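4.2 Tire Degradation and the Timing of the First Pit Stop

In this section we examine how the loss of tire grip in the first stint is related to the lap on which a team decides to stop.

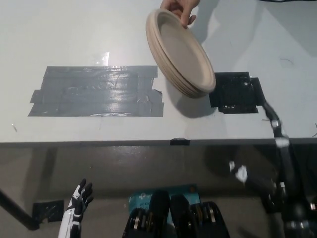

Figure 3. Stack of molded-fiber plates held by hand above a tabletop.

The data come from the touring car series held at the Pruvidcombe and Drumance circuits. After removing laps driven behind the safety car, in-laps and out-laps, the set contains 1368 timed laps. Of these, 499 belong to the first stint and are used for the model below. All cars in the series run on the same control tire, so differences between compounds do not need to be considered.

For every car we fitted a straight line to the lap times, corrected for fuel load. The slope of this line is called the degradation rate. We are aware that a straight line is a simple choice. Tire wear often becomes faster near the end of a stint, and a curved model would follow this better. However, many first stints are short, and with so few laps a curved model gave unstable results, especially for cars that lost time in traffic.

The two circuits show different behavior. Pruvidcombe has long corners and an old, rough surface, and the degradation rate there is higher for almost all cars. At Drumance the surface was renewed in January, before the start of the season, and the rate is lower. The teams nevertheless stopped on similar laps at both circuits. This suggests to us that the decision depends strongly on the position of other cars and less on the condition of the tire itself.

The Hoshino team is an exception. Its cars stayed out longer at Drumance, and they gained track position in the second stint. The Trodon team tried the same plan but met slow traffic after the stop, so the effect of the plan cannot be separated from the effect of traffic.

To limit this problem, we repeated the analysis without the laps on which a car was less than one second behind another car. This removed 125 laps from the first-stint set. The order of the teams by degradation rate did not change, but the difference between the two circuits became smaller. We therefore report both versions in the tables of Section 5, and we use the reduced set when the stop lap is predicted.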